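*Handout for the bench practice unit, Vurkonbridge. Updated Oct 2, 2022. Bring it with you, I will not have spares.*

Hi everyone. These are my notes on house rules and good practice for the small-arm benches. Some of you asked for a tidy version of what I said last time, so I typed it up and then kept adding things, as I do. If you were there you can skim the first part. If you missed it, please read the whole thing before you touch an arm!

I'm going to use the pastry task as my running case all the way through. We picked it because everybody knows what a croissant should look like and everybody can tell when one has been squashed. You don't need a force sensor to grade that.

## Where rules come from

People tend to lump everything together as "safety," and then they argue about the wrong thing. I sort what we do into three piles.

The first pile is the law and the published standards. For industrial robots the big one is ISO 10218, which comes in two parts: one for the robot itself and one for the system you build around it. There's also ISO/TS 15066, which deals with people and robots sharing a space. If you go on to build cells for a living you'll read these properly, with a pencil. For this unit I want you to know they exist, know which is which, and know that a robot sold as "collaborative" hasn't made your whole task safe just by being in the room. The gripper counts. So does whatever the gripper is holding. A friendly arm with a bread knife in it is a bread knife moving around by itself.

The second pile is the maker's manual. Payload, reach, speed limits, how to mount the thing, what to inspect. Read the manual for your arm *and* the one for your gripper, they're separate documents and they don't always use the same words for the same thing.

The third pile is house rules, and most of this handout is about those. They're ours. They sit on top of the other two piles and never loosen them. Slamet Hidayat and I wrote the first set on the back of a delivery note, and it has been edited by pretty much everyone who has run a bench since, so if you think one of them is silly, come and tell me. You might be right. Just don't stop following it in the meantime.

## Before power

Do these in order. I know it feels slow the first few times.

1. Walk around the bench once, all the way, looking at the floor as well as the table. Cables, stands, boxes, bags. Anything you could catch a foot on goes on your sheet, even if you've decided it can stay.
2. Find the emergency stop and put your hand on it. Pointing at it from across the room doesn't count, I've tried to let people get away with that and regretted it.
3. Check the finger pads. Press each one with your thumb. If it shifts or lifts at a corner, swap it.
4. Check that the gripper cable has slack at every pose you plan to use.
5. Say out loud who has the pendant. One person. If it changes hands, say so again.
6. Set the speed to the teaching limit.

On number 5: I really do mean out loud. It feels goofy for a day and then you stop noticing.

## The keep-out line

The edge of the work surface is our line. When the arm is enabled, hands stay behind it. If you need to move the tray, turn the croissant, pick up a flake of pastry, whatever it is, you ask for a hold, the pendant holder says "holding," and *then* you reach. When you're back you say "clear."

The trouble is almost never somebody plunging an arm into the middle of the bench. It's fingertips. You're watching the gripper, you're interested, you lean in, and your hand drifts forward to the edge. I do it too. Glykeria Fragkou, who ran these benches before me, used to tap people on the sleeve with a rolled-up handout, and I have inherited the habit, so consider yourselves warned.

When you log an approach, look at the whole view and not only at the thing you're going to pick. The open fingers and the pastry pull your eye straight to the middle, and the corners are where people and equipment are. In the view for this unit the croissant has plenty of bare tray on every side of it, so as a pick it's about as kind as you could ask for. Now go up to the top right and find the hand at the edge of the surface. That's the sort of thing I want on your sheet: which side, how near the edge, and whether a hold had been called according to the log. The pole stand and the cable on the floor go on the sheet as well.

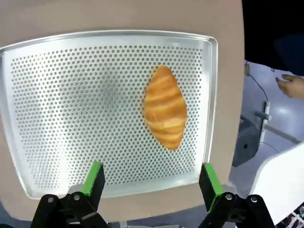
## Handling the food

It's a robotics course, I know, but we handle food and so we follow food rules. Most of them are common sense and I'll still mark you on them.

**Practice pastry is never eaten.** It doesn't matter how fresh it is. Once it has been on a bench it belongs to the bench, and it goes in the marked bin at the end. Please don't make me say this in November again.

**Keep a set of pads for food tasks only.** If a pad has been used on metal parts, even once, it has left the food set. Same for trays. The tray you practice on doesn't go back to the kitchen.

**Wipe down before and after.** Crumbs get into pivots. Butter gets on pads, and a greasy pad grips differently from a clean one, so your nice settings from the morning may let you down later in the day. If you wipe the pads, write it in the log, with the cycle number. I want to be able to see whether a run of drops ended at a wipe.

**Perforated trays need a bit of thought.** They're shiny and full of holes, and vision systems can have a hard time with both. Highlights move when the arm moves. A depth reading over a hole may come back odd or not come back at all. So don't take the height of the tray from one point. Take several, throw out the silly ones, and then check your number by bringing the fingers down slowly over an empty patch with somebody watching from the side.

## Picking something soft

Good practice for a rigid part is mostly repeatability. For soft things you also have to decide how much damage you'll put up with, and you have to decide *before* you start. Otherwise you'll look at a slightly dented croissant and talk yourself into passing it. I've watched whole groups do this, very cheerfully.

So, write down your pass condition first. For our task I use these:

- The piece leaves the tray and comes down inside the target area.
- There's no crack through the crust that wasn't on your "before" sheet.
- The fingers never touch the tray.
- Nobody crossed the line without a hold.

Yes, the last one is part of the pass condition. A perfect pick with somebody's hand over the line is a fail, and it gets logged as one.

A few things that help with the grip itself. Line the fingers up across the short way of the pastry and grab near the fat middle, not out by the pointy ends, they snap. A croissant lying on a diagonal means the wrist has to turn to suit, so check your joint limits before you commit to that turn close to the tray. Come in with the fingers open wider than you think you need, go down, stop, and only then close. Closing while you're still moving down looks slick and it's how pads get torn.

Start with the lowest force the gripper offers and step up. Going the other way costs you a croissant each time you're wrong.

## Stopping, and starting again

Anyone can stop the arm, for any reason, and doesn't have to explain first. If you hit the stop because you sneezed and got spooked, fine, good! I'd much rather have that than the other thing.

Starting again is where I get strict. After any stop:

1. The person who stopped it says what they saw.
2. The pendant holder repeats it back.
3. Somebody fixes it, or the group agrees there's nothing to fix.
4. Walk around the bench again. Yes, again.
5. First cycle back is at teaching speed with nothing in the fingers.

The Jernton group skipped number 4 last year and drove a finger into a tray rim that had been nudged during the stop. The arm was fine. The tray is on the shelf behind my desk if you'd like to see it.

## Your log sheet

Each group does 40 logged cycles. Two people sign: the pendant holder and the watcher, and they can't be the same person (somebody tried). For every cycle I want the result, the grip force setting, any holds, any stops, and one line of remarks. "OK" isn't a remark. "Left pad sticky, wiped" is a remark.

If you use the Stemura template, note that the column marked "contact" means contact with a person. Contact with the tray goes under "surface." The Arain template has those the other way round and I can't get it changed, so write the template name at the top of your sheet and save us both an argument.

Keep the failed cycles in. I'm not grading you on your pick rate, I'm grading whether I could rebuild your session from what you wrote down.

## Reading and things to bring

- The gripper manual, the chapters on mounting and on force settings.
- The scope section of both parts of ISO 10218. The library has them on the reference terminal, and they can't be printed.
- Your walk-around sheet, filled in for your own bench, signed by both of you.
- Closed shoes. Hair tied back, sleeves pushed up or buttoned, no lanyards.

Questions to me by email, or catch me at the benches. If the door's shut there's a group running, so knock and wait for somebody to call a hold.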